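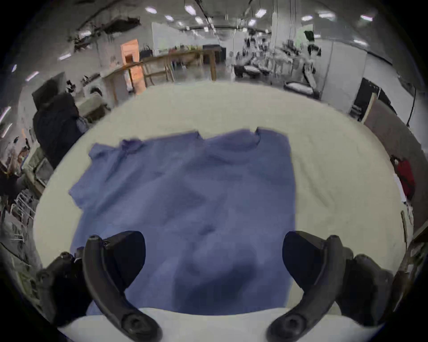 Figure 1. T-shirt laid flat on the table, with both gripper fingers over the lower part of the shirt.

Pestby Institute, Robotics Practice Course
Handout 7: Good Practice in Recording Cloth Handling with Hand-Held Grippers
Issued 2021-12-21

1. Scope
This handout sets out the rules students must follow when recording folding and spreading tasks. It applies to all bench work in Room 208 and replaces the notes given out earlier in the term.

2. Preparing the table
The table must be clear of everything except the garment. Lay the garment flat with the collar toward the far side. Small wrinkles are acceptable and should be left as they are. Bags, phones and drinks are kept off the work surface at all times.

3. Handling
Both grippers are held by their housings. Fingers stay clear of the jaws while a recording is running. Cloth is to be gripped at an edge or a seam where one can be reached, and stretched only as far as needed to straighten it. A dropped garment does not end the recording; the operator picks it up and continues. Recordings are stopped at once if another person reaches over the table.

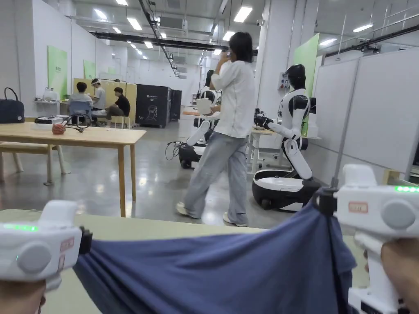 May a recording be kept if the garment was folded badly?
A poor fold is kept and marked as such in the log, provided that the safety rules in Section 3 were followed.

4. Shared floor space
Walkways beside the tables remain open during recording. Operators do not step back from the table with a gripper in hand. Cables on the floor are reported to the lab desk before work begins.

5. Records
Each recording is entered on Form 1604 with the garment type, the operator's initials and the result. Entries are made before the next garment is laid out. Students should read Section 9 of the Vindley Lab Rules before their first session.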